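Play food on the white table
Gallery: two pictures

Zitdale Toy Library, loan sets, page 5

The pages in this part of the site cover the play food sets. Each set is laid out on a white table for checking, and the notes beside the pictures are meant for borrowers who want to know size, finish and condition before they reserve. Sets are listed by storage bin. Doll's house furniture and wheeled toys have their own pages.

The set on this page is a mixed produce set in the Prandar range of our catalogue. Prandar is the label we give to loose food pieces that do not come apart. Cutting food, with pieces joined by hook-and-loop pads, is filed under Bister and is not covered in these notes. The two ranges should not be mixed in one bin, as the pads pick up fluff and scratch glossy surfaces.

Loan period is 2 weeks, renewable once if there is no waiting list. The deposit is returned when the set has been checked in.

1. Layout before checking
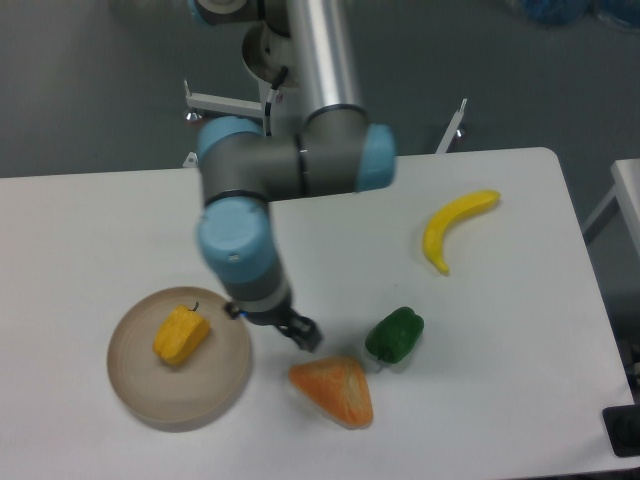
Colour is the first thing we record for each piece, followed by surface and then outline. Pieces are checked on a plain top with space between them, and a plate is used to hold whichever piece has been dealt with or is next in turn. The yellow pepper is on the beige plate, with its short dark stem pointing up and to the right. The green pepper lies on its side. It is a dark green with a gloss to the lobes, and it is the piece that shows fingermarks most readily. The banana is curved and yellow. The orange wedge is the piece borrowers ask about: the catalogue lists it as melon, though it passes equally well for a quarter of a sandwich, and children use it for both. Its orange surface is mottled, with a paler edge along one side.

Plate: round, beige, raised rim, faint rings in the surface. The rings are part of the moulding and are not wear. The rim keeps a rounded piece from rolling off during sorting games, and the plate is therefore issued with the set even when a borrower has plates at home. It is not to be used for real food.

Finish: the glossy pieces should be cleaned with a damp cloth and a little washing-up liquid, then dried by hand. Do not put them in a dishwasher. Do not leave them to soak. Water which gets in at the stem of a hollow piece takes days to come out again, and a set returned damp cannot be lent until it has been aired. Spray polish leaves a film that attracts dust and should not be used.

Mottled pieces: a mottled surface hides light marks, so it has to be checked by touch as well as by eye. Run a thumb along each edge. A sound edge is smooth all the way along. A rough patch usually means a chip or a tooth mark, and either should be written on the return slip.

Colour loss: yellow pieces fade faster than green ones if left on a windowsill. Fading does not take a piece out of use. It is recorded so that the next borrower is not charged for it. The old Rey sets, withdrawn in July, had faded to the point where the yellow and the orange could no longer be told apart in a sorting game, and that was the reason for withdrawing them.

Storage: the pieces go back in the bin loose, with the plate flat at the bottom. Do not wrap them in newspaper, as the ink transfers to pale surfaces. Bins are stacked no more than 5 high. The lid should close without pressure. If it does not, something is standing on edge, and the usual culprit is the banana laid across the plate.

2. Pepper off the table

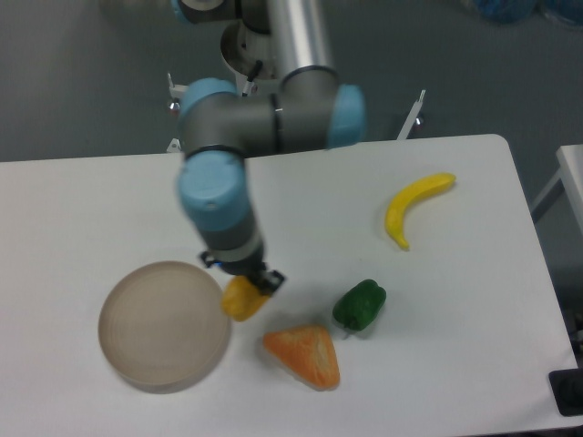

Entries on the return slip follow the order of the checklist inside the lid, starting with the peppers. A pepper is lifted clear of the surface so that the underside can be looked at, as most scuffs are found where the piece rests. The stem is checked next. It should not turn or pull away from the body. A loose stem is a reason to hold the whole set back, whatever the state of the other pieces.

Size for handling: the peppers are miniature, a good deal smaller than the real vegetable. The lobes give small fingers something to grip, and younger children generally find a pepper easier to pick up than a wedge lying flat. For sorting games we suggest starting with the rounded pieces and adding the flat-sided ones later.

Suggested uses, taken from borrowers' return slips:

Sorting by colour. Two peppers of the same kind in different colours make the point that shape and colour are separate things. Put the green one beside the yellow one and ask for the other yellow food.

On and off the plate. One piece at a time is placed on the plate and taken off again, with the name said aloud each time. Several language groups have borrowed the set for this alone.

Shop. The pieces are light, so a kitchen scale will barely register them. Use a balance with pans if weighing is part of the game.

Memory tray. Lay out the pieces, cover them with a cloth, take one away. A white or pale surface works best, and patterned tablecloths make the game much harder than intended.

Replacement charges

Single piece, any: 70p
Plate: £2
Lost bin label: no charge, but please tell us

Pieces are replaced with the nearest match in stock. Shades vary between batches and an exact match cannot be promised. Please do not send in a substitute bought elsewhere, as the stems and coatings have to be checked before a piece can be added to a set.

Reservations

Quote catalogue number 2000 and the range name when reserving. Collection is from the counter at Zitdale, mornings only. Bins are handed over closed, and the contents should be checked against the lid list before leaving the counter. Returns may be left at any time the counter is open, with the slip filled in and placed on top of the pieces.

Previous page: Bister cutting food
Next page: pans, lids and utensils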